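Veloso 2 Mobile Phone

Home > Phones > Pillik > Veloso 2
Page updated: February 13, 2008

The Veloso 2 is Pillik's follow-up to the original Veloso, a phone that was much admired by everyone who didn't have to charge it every night. It is still a slider, still fits in a shirt pocket, and still has the little green button on the side that people press by accident. Pillik has moved the button slightly. People now press it by accident with a different finger.

We have been selling the Veloso 2 since it came in, and we use a couple of them in the shop, so what follows is partly the manufacturer's list of features and partly what we have found out by carrying one around with our keys.

In the box

Handset, battery, mains charger, USB cable, stereo headset, a memory card already fitted, and a CD of software which we'll come to. The printed manual covers 19 languages and manages to be short in all of them. If you want the full version it's on the CD as a PDF, and we can print the pages on setting up email for you at the counter if you ask nicely.

Calls and sound

Call quality is very good. We mention it first because it tends to come ninth or tenth on pages like this one, after the games. The earpiece is loud enough for a train platform, and the speakerphone is loud enough for everyone else on the platform too. Reception in our back office, where most handsets give up and show the little crossed-out mast, is usable if you stand near the kettle.

The ringtones are the usual Pillik ones. You can put your own on from a computer or by Bluetooth. Please do.

Keypad and screen

The keypad has been redone with raised keys, which makes texting without looking possible again. The old flat one was handsome and about as easy to type on as a bathroom tile. The numbers light up blue. You can't change the colour, though there is a menu that seems to promise you can.

The screen is bright and stays readable outdoors unless the sun is right behind you. It picks up fingerprints, and there is a fold of soft cloth tucked under the cardboard tray in the box that most customers throw away without noticing it.

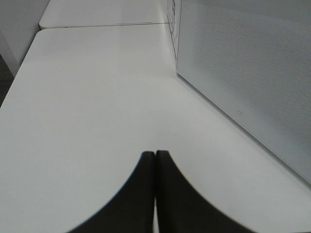 Menus are quick, with one exception. Opening the message folder when it is nearly full takes long enough to make you wonder whether you pressed anything, so you press it again, and then it opens and shuts. Deleting old texts fixes it. So does patience, if you happen to stock that.

Shortcuts worth knowing

Hold down 3 to go straight to voicemail. (It's 1 on every other phone we sell. Pillik has its reasons and has kept them to itself.)

Hold down the hash key to go to silent. Hold it again to come back. There is a small bell icon to tell you which you're in, and you will miss it and miss calls, as we all have.

Slide the phone shut during a call to hang up. If you'd like it to stay connected when shut, look under Settings, Call, Slide action. We'd change this one on the first day, as plenty of people close the phone out of habit while somebody is still talking.

The side button opens the camera. In locked mode it still opens the camera. Expect some pictures of the inside of your bag.

Camera

It's a phone camera. Daylight shots are decent, indoor ones come out orange, and the flash is a small lamp that lights up faces at arm's length and nothing further off. Video is fine for sending to relatives, who are obliged to like it.

Battery

Much better than before. Ours goes 3 days between charges with ordinary use, or 2 if you play the bundled racing game, and rather less if you leave Bluetooth on all the time. The charger socket has a rubber flap over it. The flap will come off eventually. Spare flaps are not sold, but the phone doesn't mind.

Software CD

The CD installs Trukia, Pillik's program for copying contacts and photos to a PC. It works on Windows XP and Vista. Install Trukia before plugging the phone in; do it the other way round and the computer will decide the phone is a printer. The contacts backup is worth the bother and we'd run it every month or so. The rest of Trukia, including the calendar, we leave alone.

There is no Mac version. Mac owners can copy photos by taking out the memory card, with a fingernail and some language.

Cases and extras

The Dalluder leather case fits the Veloso 2 snugly, and you can still open the slide with it on. The older Dalluder pouch, made for the first Veloso, is too tight and we've stopped recommending it, although it does stop you pressing the side button.

Memory cards, spare batteries and an in-car charger are all in stock. The desk stand is due in July, as it was last year.

Price and ordering

The Veloso 2 is £100 SIM-free, in black or silver. Silver shows fewer scratches. Contract prices change too often to print here, so ring or call in and we'll read you whichever leaflet is newest. Bring your old handset and we'll move your numbers across while you wait, provided it still switches on.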